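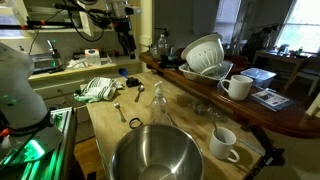 Who are we hoping will write for us? Anyone who has ever pressed a beat-up trade paperback into a friend's hands and said "just read the first issue, then call me."

Okley Back Issues is a small comics review site, and we're looking for four new contributors to start before July. We cover older stories, mostly finished runs that you can still track down without selling your car, and we try to write for people who don't already know who everybody is. (If you've ever tried to explain a crossover to your mother, you have the right training!)

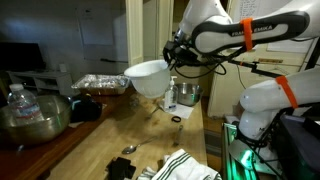
You'd be writing two reviews a month, up to 2000 words each, though plenty of our favorites have been much shorter. We pay $19 a review. I know that won't change anybody's life, but it does buy a book or two, and you keep the rights to everything you write.

We'd especially love to hear from people who read:

- translated comics, from anywhere
- romance and horror from the small presses
- newspaper strips
- kids' books, which we've neglected terribly

You don't need a degree or a blog or a following. Ritu Mathur had never published a word when she sent us her piece on lettering, and she now edits half of what we run. She's a kind editor, and a thorough one, so please expect questions in the margins.

**To apply,** send one sample review of any comic you like, plus a few lines about what you've been reading lately and what you couldn't finish. Put "Durenden" in the subject line so it lands in the right folder. Thiện Trình reads everything first and will write back to you either way, usually within a couple of weeks, a bit longer if he's in the middle of a big reread.

Please don't send scans of whole issues.

Ruaridh Lennox
Okley Back Issues
17 January 2024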